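How does a robot learn to pick up a spoon? Much the same way you learned to tie your shoes. It needs to see the job done many times.

At a workshop called Norkden, Hye-jin Tak and Dong-geon Shin collect those examples. They use a tool with two fingers that open and close. A person holds the tool in one hand and does a small job with it, like putting a cup on a plate. A camera on the tool records everything. One recording of one job is called a demonstration. 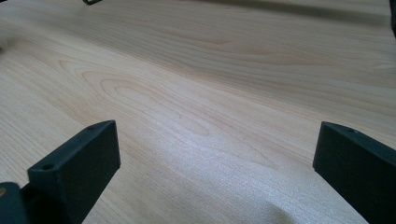

Each demonstration starts with the fingers open. The person reaches, squeezes, lifts, moves and lets go. Then the cup goes somewhere new and the job is done again. If the cup always sat in one spot, the computer might learn only that spot.

Hye-jin and Dong-geon recorded 451 demonstrations in October. They threw out 159 of them. In some, the cup slipped. In others, a sleeve covered the camera.

The rest go to a computer program. It compares what the camera saw with how the fingers moved, and it looks for patterns. Later, a robot arm with the same kind of fingers tries the job by itself.

**Words to know**

**Demonstration:** a recording of a person doing a job

**Gripper:** the part of a robot that holds things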